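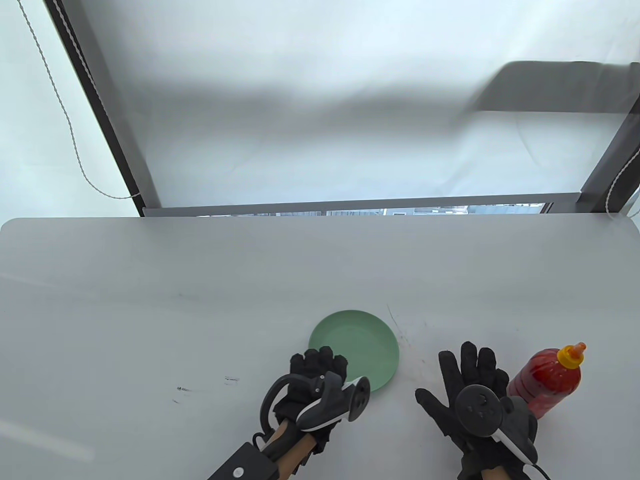
Plate and sauce bottle task, both gloves on, controllers strapped to the backs of the hands.

October, 3:40 pm. Ivwood bench, logging for the Clotholm set.

Lost tracking on the left hand again. Episode 3350 was fine when I checked it. By 3572 the left wrist pose has a jump in the middle of the reach, 18 cm toward the window and back within a few samples. The right hand stays smooth through the same stretch. Replay on the Ellis arm was stopped by the speed limit, as it should be. Arm halted over the table, no contact, nothing knocked over. I was standing outside the tape with the stop button in hand.

Went back through the log between those two episodes. Four more have the same jump, all left hand, all while the hand is low at the plate rim. None of them were flagged at recording time. The checker only looks for dropped samples, and there were none – the controller kept reporting a pose, it was just wrong.

Things tried:
Swapped the batteries. No change.
Tightened the strap over the glove. The controller could be rocked a little with a finger before, less now. Jump still there on the second take.
Lowered the shade all the way and recorded again. Two takes clean, third one jumped. Not enough to say anything.
Switched left and right controllers in software. Did not finish, the calibration would not save. Error text is in the Fendholm folder.

Nia Pritchard thinks the ring gets hidden from the headset when the hand turns in close to the plate, and the pose then runs on the motion sensors alone. Fits the low hand position. Does not explain why the early episodes are clean with the same task.

Pulled the bad episodes from the training list. Everything after 3350 is on hold until the left pose has been plotted for each one. No replay on the arm from this batch, even at reduced speed.

Next: add a jump check to the recorder, limit over 4 cm between samples. Redo calibration from scratch before any more takes. Ask Nia for her old mount drawing.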